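Annelore Baumgart will not let me hold the red one.

I can look at it, she says, and I can ask about it, but the last person from outside who held a key in this room put it in a coat pocket while making a point about parking, and the coat went to another city. "He mailed it back," she says. "In an envelope, with no padding, so it came through the corner of the envelope, so strictly speaking he mailed back the envelope."

Baumgart runs keys for Zarner, a property management company with 13 buildings and, by her last full audit, 4,000 keys. Her title has changed several times. It has been key coordinator, access coordinator and, for one bad winter under a consultant, mobility and entry partner. People in the company call her Keys, to her face and in writing, and that is how she answers the phone.

I had come to talk about how a person keeps track of so many small metal objects that look the same. She wanted to talk about rings. 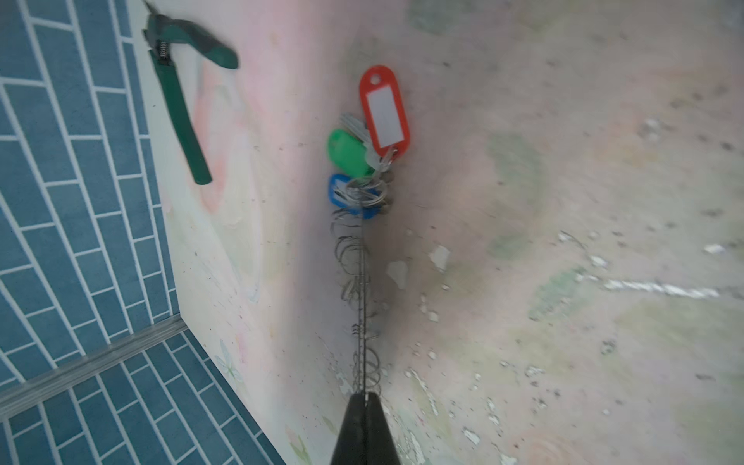 Volume 16, No. 4

"Everybody asks me about keys," she says. "A key is simple. It opens the door or it doesn't. The ring is where your problems are."

The problem with the split ring, as she tells it, is that it was designed to be difficult and then handed out to everybody. You have to pry apart two layers of steel that would like to stay together, feed the key into the gap, and walk it around the loop without losing your nerve. People do this with a thumbnail. Baumgart has strong feelings about thumbnails. She uses pliers, and she keeps her spare rings strung in long rows, one threaded after another, so that they hang together like something you might win at a very dull fair.

"You buy rings in a bag, and in the bag they hook onto each other," she says. "I don't know how. They're closed. You reach in for one and eleven come out holding hands. So I string them. It takes an afternoon, and then for the rest of the year I'm a pleasant person."

I ask whether her coworkers would back her up on that.

"Ask Nivaldo."

Nivaldo Pacheco, who handles maintenance for the buildings on the east side and was at that moment waiting in the doorway for a boiler room key, was asked. He looked at the ceiling for a while. "She's very organized," he said.

The tags come in colors, and the colors mean something. Red is for anything that could flood, burn or lock a person in. Green is outdoors: gates, sheds, the bike cage. Blue is what Baumgart calls "the rest of life," a category that takes in apartments, mailboxes, a piano in one lobby and a cupboard at the Dullow building that has never been opened in her time because the key with its number on it belongs to some other cupboard.

There was once a yellow. She won't go into yellow.

What surprised me is how many of the tags have nothing written on them. They have the little white insert, and the insert is blank. I had assumed this was a matter of catching up. It is policy, and she is happy to defend it at length.

"If I write the address on the tag, I've made a present for whoever finds it in the gutter," she says. "Here's a key, here's where to use it, help yourself. So you say, fine, write a number. But then people write on top of the number. They write 'back door.' They write 'try this one.' I got one back that said 'NO.' No what? No to me?"

So how does she know which is which?

"The number is stamped on the key. If you can't read it, get closer."

She does most of this work on a mat, and the mat deserves a paragraph. It is pale and flowery, with pink roses and butterflies, and it has not had an easy life. There are scuffs all over it and dark specks that she says she has stopped taking personally. Behind it and to either side stand panels in a blue brick pattern, with aluminum posts at the corners. The effect is of a garden party held at the bottom of a cheerful well. The bricks came first. Baumgart was offered a gray mat to go with them and turned it down.

"A key on gray is gone," she says. "It's silver, the mat is gray, good night. On pink I can see it. And if I have to look at something all day, I would like it to be a butterfly."

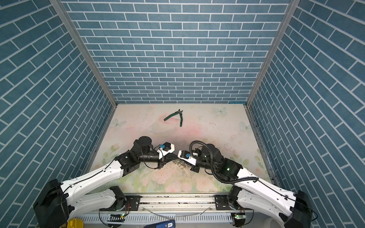 The green-handled pliers on the flowered mat.

She is firm about the sides, too. Before the panels went up, keys left the table. They went over the back, mostly, with a small sound, and then somebody had to get down on the floor. Edeltraud Oltmanns, who had the job before her and trained her in it, solved the matter by keeping a magnet on a piece of string. It was a good magnet. It did nothing for brass, and a good share of the keys in those days were brass.

"Edeltraud would be down there with the magnet, fishing, and she'd say, 'I've got one,' and it would be a paper clip," Baumgart says. "She had the best paper clip collection in the company."

I reached Oltmanns later by phone. She confirmed the magnet, disputed the paper clips, and wanted to know whether the piano key had turned up. When I passed this along, Baumgart closed her eyes.

The pliers are the one tool she won't lend. They have dark green handles and a small spring at the joint, so they open by themselves when you let go, and she considers this the entire reason to own them. Her previous pair had no spring. You squeezed, you did your business with the ring, and then you had to use your other hand to open them again, by which point the ring had closed and the key had gone off to start a new life. She did that for years. She describes it the way other people describe a first marriage.
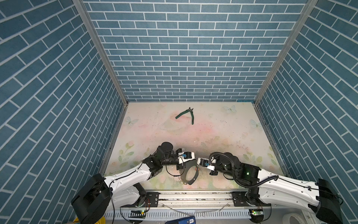 "They stay where I put them," she goes on. "Top of the mat, jaws away from me. I don't want to hear that you only borrowed them for a minute. A minute is how long it takes to ruin the tips on a picture hook."

Does this happen?

"It happened once, with Samran."

Samran Wattanapong, from accounts, has a desk down the hall and the resigned manner of a man who once hung a picture. He told me the picture was a gift from the office and that he had been asked to put it up. He also told me that the pliers were fine. From the other end of the hall, through an open door, a voice said that they were not.

Her method for making up a set is slower than I expected. She works from the order sheet, and she handles one key at a time: find it, read the stamp, put it on its tag, lay it down near the pliers, look at the sheet again. Only when the whole set has been read twice does anything go onto a shared ring. New hires want to skip the second reading. She lets them, once, with a set for the storage units at the Witton building, and then she lets them carry it over there in January.

"You learn a lot, walking back from Witton," she says.
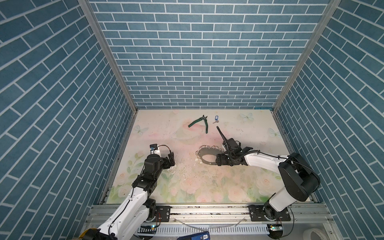 A key with a blue tag, to the right of the pliers.

I ask about electronic locks, as I suppose everyone does. Zarner has put them in at two of the newer buildings, where residents tap a card and the door makes a noise like a microwave. Baumgart has no quarrel with them. She attended the training and received a lanyard. What she would like people to understand is that each of those doors also has a keyhole, under a little cover, for when the power goes out, and that each of those keyholes has a key.

"So they put in a system with no keys, and I got 16 more keys," she says. "Red tags, all of them. I had to order red."

She ordered them from Buschmann, where she has ordered everything since she started, and where a new person in sales had suggested she might like to try a mixed bag, which included yellow. The conversation was short.

Pacheco, by now, had been in the doorway for the better part of our interview. He had the form. He had signed it. It turned out on inspection that he had signed on the line for returns, and so as far as the paperwork was concerned he had just given her a boiler room key that she did not have and he had not been given. Baumgart slid a fresh form across to him and uncapped a pen.

"Take your time," she told him, and asked me whether I had any more questions about rings.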